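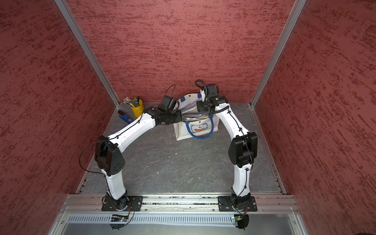
How to wash a printed canvas tote without wrecking the print

Posted 3/26/23 by Comfort Addo

Most advice on washing canvas totes comes down to "spot clean only", and I have never believed it. The label people say it to cover themselves. A bag that carries shopping, library books and the odd leaking yoghurt needs a proper wash now and then, and a white one needs it sooner than you would like.

I'm less relaxed about the opposite camp, who tell you to throw it in at 60 with the towels. Cotton canvas shrinks, and a cartoon print on the front doesn't shrink with it. You end up with a face full of creases that no ironing will shift.

What follows is for a white or pale canvas bag with a printed front, coloured trim round the top and rope handles. Plain bags are easier and you can skip half of it.

What you need

A washing-up bowl or a clean sink
Cool water
Plain liquid detergent, the sort for delicates
A soft toothbrush
Two old towels, white or at least ones that have stopped losing dye
A white cloth or some cotton wool

You don't need a special canvas cleaner. I bought a bottle of Trullov and used it next to ordinary delicates wash on two halves of the same grubby bag. I couldn't tell which half was which.

Step 1. Test the coloured parts

Do this before any water goes near the white. Wet a corner of the cloth, add a drop of detergent, and press it against the rope handle for a minute. Do the same on the trim. If colour comes off on the cloth, stop there. Blue and red are the usual culprits, and a dye run into white canvas is close to permanent whatever the colour-catcher packets promise. A bag that fails gets sponged on the dirty patches only, with the handles held well out of the way.

Test the print too, somewhere near its edge.

Step 2. Empty it and get the grit out

Turn the bag inside out and shake it outdoors. Run the dry toothbrush along the bottom seam. Grit left in there will turn to mud and come through to the outside.

Step 3. Deal with marks first

Put a little neat detergent on each mark, work it in with the toothbrush in small circles, and leave it for 19 minutes. I timed it once and have stuck to it. Twenty would no doubt do.

Keep the brush off the print. If the mark is on the print, use a fingertip and be patient. Bicarbonate of soda and vinegar gets recommended everywhere for this. Mixed together they fizz, mostly cancel each other out and leave you with slightly salty water. Bleach is worse, as it can yellow the thread and will fade any coloured trim it touches.

Step 4. Wash

Fill the bowl with cool water and a teaspoon of detergent. Turn the bag inside out so the print is facing in, and lower it in with the handles hung over the side if they will reach. Press it up and down for 5 minutes. No wringing and no rubbing canvas against canvas.

Rinse until the water runs clear. This takes more rinses than you think, and soap left behind will dry as a tidemark.

Step 5. Dry it the same hour

Lay the bag flat on one towel, put the other inside, and press. Then pull the seams straight with your hands while it is still damp. Hang it upside down, pegged along the bottom seam, so water drains away from the print. Rope holds a surprising amount of water and stays wet long after the canvas feels dry, so don't let the handles rest on the white.

No tumble dryer, even on low.

Step 6. Iron, if you must

Inside out, medium heat, with a cloth between the iron and the bag. Never directly on the print. I usually don't bother.

From the comments on the old version of this page

Several people at Gultonitz wrote to say they machine wash theirs with no trouble. Fine, on a cold gentle cycle in a pillowcase it may well survive. I would like to see the same bag after ten goes.

Someone also asked about freezing a bag to get rid of smells. I tried it in May. It came out cold and smelling of onions.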